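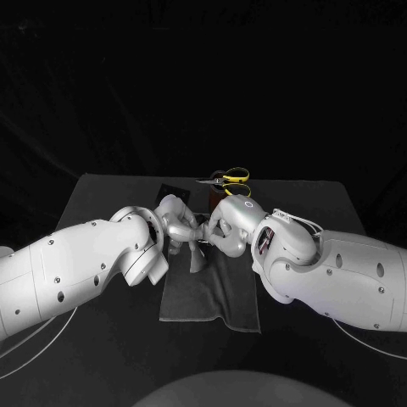 Mar 20, 2021
Mastering notes, Zonville tape reissue

Transfer of side B, second pass. Veikko brought the master back from Villcombe along with the original dub sheet, so I have proper track order now. The sheet lists 4 songs on the side. The tape has the same 4 plus a short noise piece after "Gerovitz" that isn't written down anywhere. Left it in for now. Need to ask the band.

Azimuth was off again. Adjusted by ear on the cymbals in the opening track, then checked in mono. Top end came up a lot. The guitars on this one are tuned so low that they sit right on the kick drum, and the first transfer had everything under the vocals as one lump. Second transfer is better but still thick. I don't want to clean it up too far. People who own the original cassette know it as a murky death metal demo and would be annoyed by a bright one.

EQ: small cut at 167 Hz, narrow. Tried the same cut at 100 and lost the weight of the bass, put it back. No noise reduction. Hiss is steady and the quiet intro sounds wrong without it.

Dropout in "Sowah", left channel, during the slow riff before the last verse. Patched from the right channel and crossfaded. Hertta listened on headphones and picked out the patch straight away, so I redid it with a longer fade. She says fine now. Keep both versions in the session folder until the test pressing is approved.

Level: kept it well under what the label asked for. Their reference was the CD from September and that one clips on every snare hit. Sent Veikko a note saying so. If they want it louder they can have a separate digital master, but the vinyl side stays where it is.

Speed question still open. Side A runs a bit sharp against the rehearsal tape, side B doesn't. Could be the deck they dubbed on, could be how they tuned that day. Not correcting until Veikko Heinonen hears from the drummer.

To do
Bake nothing, tape is shedding very little
Clean heads before next pass
Get lyrics for side A from Hertta Kemppainen (she has the insert)
Fade on last track, 2 seconds longer
Print new track sheet with the untitled piece marked as such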